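Corum Manipulation Stack — Software Working Group
Minutes, August meeting

Present: control, perception, planning, and tooling leads. Simulation attended for items 2 through 4. Start 10:00.

1. Previous minutes

Accepted with one correction. The planner timeout recorded under item 5 is per query, not per episode. Open action on log rotation carried over.

2. Sindar simulator, release status

Release candidate 2 is on the shared server. Simulation reported that the contact solver no longer drops contacts when two thin bodies touch along an edge. The renderer change (shadow maps on by default) went in with the same build. Tooling asked that renderer and physics changes be released separately from now on. Agreed.

The regression batch ran overnight and completed 3954 episodes. Of these, 949 ended in a planner abort. No crashes. Control noted that the abort count mixes two causes, unreachable goal and stale collision map, and that the log writes the same code for both. Planning will split the code before the next batch.
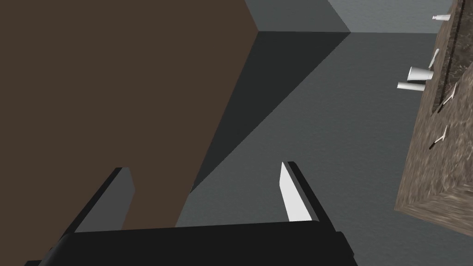 Perception raised the segmentation of small parts in the wrist view. The current model was trained on renders with shadows off, and its masks now follow shadow boundaries on the floor. The wedge of shadow running from the brown block toward the right finger is the kind of edge at issue, and two of the small white items on the wooden surface each add a short one of their own. The white pad on the right finger is a second concern, as it is much brighter than the floor and may pull the exposure normalization. Perception proposed masking the gripper from the known kinematics before normalization. Control agreed to expose finger poses at the camera rate. Simulation preferred randomizing the light direction and retraining. Decision: do the masking first, measure, then decide on retraining.

3. Collision map updates

Planning presented the incremental update path. Blocks close to the camera hide most of the volume behind them, and the map currently treats unseen cells as free. Proposal to treat them as occupied within the gripper's swept volume only. Control objected that this will raise aborts in tight approaches. Planning accepted the point and will put the behavior behind a flag, default off.

4. Rutherford planner interface

Version 12 of the message schema is frozen. The deprecated joint-limit field is removed — clients that still read it will fail at load. Tooling will add a schema check to the build.

5. Sakadier log viewer

Time axis is now synchronized across camera and joint streams. Scrubbing is still slow on long episodes. Tooling suspects the image decoder and will profile it. Request from control to plot commanded and measured finger width on one chart: accepted, low priority.

Actions

Planning: split abort codes; add flag for unseen cells.
Perception: kinematic gripper mask, with before and after mask scores.
Control: publish finger poses at camera rate.
Simulation: separate renderer and physics releases.
Tooling: schema check; decoder profile; log rotation (carried over).

Meeting closed 11:20.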